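# Can a robot do the boring jobs round the house yet?

**Mavis Van Dusen**

Hello all, hoping somebody here knows more than I do. I'm 62, my knees are going, and my nephew keeps telling me I'll have a robot doing the housework before long. I've already got a Flevel (the round hoover thing) and I'm fond of it, but it gets stuck on the hall rug and it can't get into the back room unless I've left the door open for it.

So what I want to know is this. Are there any you can buy now that will go from room to room by themselves, opening doors, and bring me the washing basket or put cups away? I've seen clips of them folding towels and it all looks very clever, but I don't know what's a real machine and what's showing off. My doors are the old heavy sort with proper handles. Not made of money either, before anyone asks!

**Flavdale_Ken**

No. Save your money and get the knees seen to.

**Gervásio Cavalcanti**

Bit harsh from Ken, though he's not far off — I wouldn't buy one this year. I fit out kitchens for a living and we had one on trial in the Limness workshop for 4 weeks, a Khunthong with two arms on a wheeled base, so I can tell you how it got on with ordinary jobs.

Things it did all right:

- Carrying a tub of screws from one bench to another, as long as the floor was clear.
- Picking up offcuts. Slow, but it kept at it while we had our tea, so who cares.
- Wiping down a flat worktop. It missed the corners every time.

Things it was hopeless at:

- Anything floppy. Dust sheets, bin bags, my jumper. I'd expect your towels to go the same way.
- Cups were nearly fine, then it put one down half off the shelf and that was that.
- Doors. Your question really, so a bit more on those.

A door is a harder job than it sounds. The machine has to find the handle, get a grip, turn it, then back up while the door swings at it, and the base has to move in time with the arm. A light cupboard door, fine. A heavy one with a spring, ours gave up and stood there sulking. A lot of the practice for this gets done on computers now, in made-up rooms, and double doors like these are the sort of thing they set it: 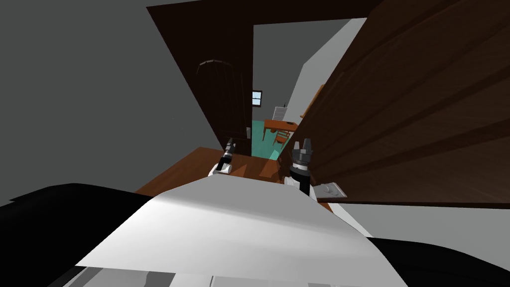

### What I'd do in your shoes, Mavis

Keep the Flevel and buy a couple of rubber wedges for the doors. Put some grippy tape under the hall rug as well, ours at home stopped catching once we'd done that. For the washing, get a trolley with decent wheels. I know it's a dull answer, but it'll cost you next to nothing and you can have it by the weekend.

If your nephew is still keen in a year or two, get him to find you a proper demonstration, and ask to see it open a heavy door with a real handle and bring a full basket back through. Don't settle for a video.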